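wadow-notes

25 May 2026, by Rezaul Siriwardena
3 comments · 2 shares

Wadow is a folder of 901 critique notes from the design reviews at Zanent, saved as plain text, one note per file. I typed up most of them myself, which explains the spelling.

Each file has a header with the project name (Radthorpe or Jayasinghe) and the round of review. Below that is the note as it was spoken, minus the swearing. Notes that only said "can we make it pop" are filed under `pop/`, where they have plenty of company.

To read them, clone the repo and open anything. There is no build step. I had one for a while and it broke more often than the designs did.

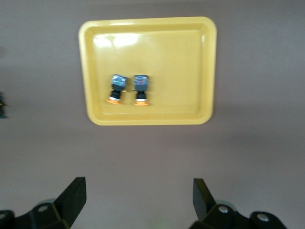

Junior designers tend to go straight to the Radthorpe notes – they're shorter and meaner. I'd start with Jayasinghe, where people argued with each other and a few changed their minds.

Known problems: round 2 of Radthorpe is missing, and I've stopped asking who has it. Some notes refer to "the blue one" with no further detail. Files over 700 words are probably me.

Use the notes for teaching or for your own reviews. Please don't quote them back at the people who said them. Corrections are welcome as pull requests, and I'll go through those in September.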